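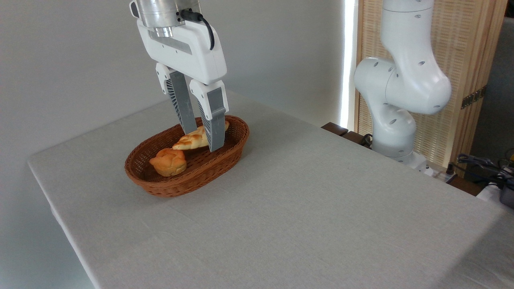 Robots & Automation | Features

The first thing Fitriani Ngau wants visitors to Trundus to understand is that her days are mostly spent doing the same small thing over and over, and that she likes it a great deal more than she expected to. She came to the company in August to help gather examples for Ostametti, a learning system meant to pick up everyday goods the way a person would, and by her own cheerful admission she knew next to nothing about robots (she had been running a bakery counter, which turned out to be pretty good preparation!).

An example, as she and her colleagues use the word, is one complete try at one small job: reach into the basket, close on a roll, lift it, set it down. The arm's movements are recorded along with what the cameras take in, and the whole bundle goes into the collection with a short label. The bread set held 1,530 of these when I stopped by, of which 1,329 had been checked and kept.

"People ask me if I get bored," she told me, nudging a basket a few inches to the left, "and I tell them the basket is never in quite the same spot twice, so how could I?"

Bread makes a kind subject and a tricky one. A round bun offers the fingers much the same grip from any side, while a long roll wants them on either side of its narrow middle, and if it lies at a slant the wrist has to turn to match before the gripper goes down.
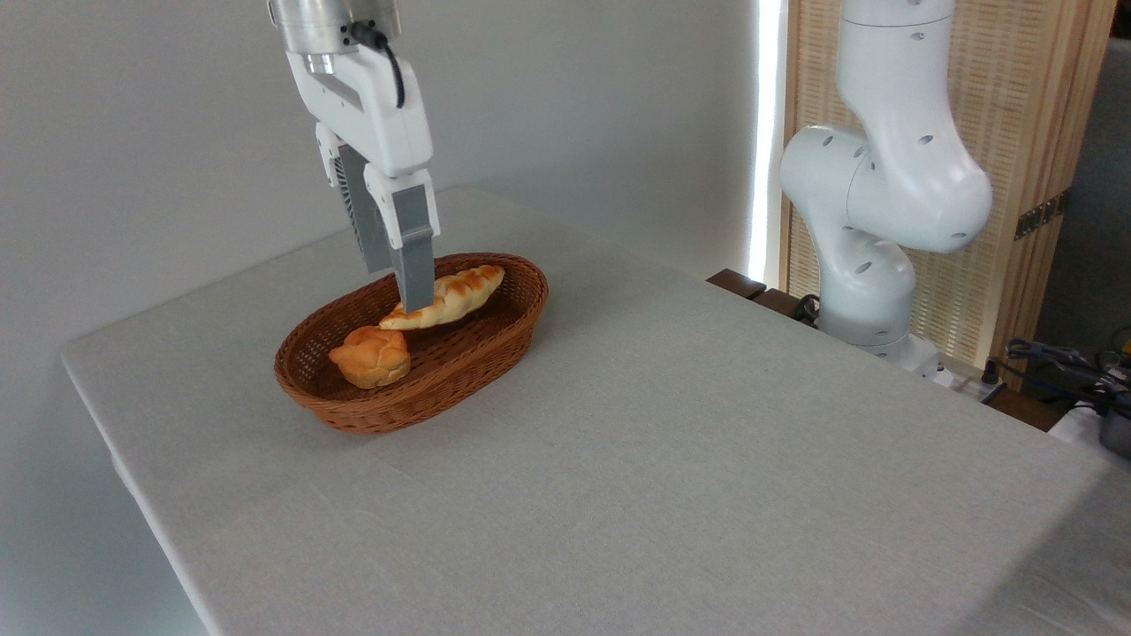 What gets thrown away

Zulkifli Hutapea looks after the checking, and he is a patient man with a large mug and strong opinions about labels. He watches every example at least once. A clumsy grasp can stay, he says, so long as it is marked as clumsy, and he is rather fond of the ones where the arm hesitates and then recovers. What he won't keep is a recording with a gap in it, or one where the label says bun and the arm plainly went for the roll. On a good day he gets through 300, though the afternoon I sat beside him we talked so much that he managed only 51.

Fruit comes next, and Fitriani has already started arguing for pears.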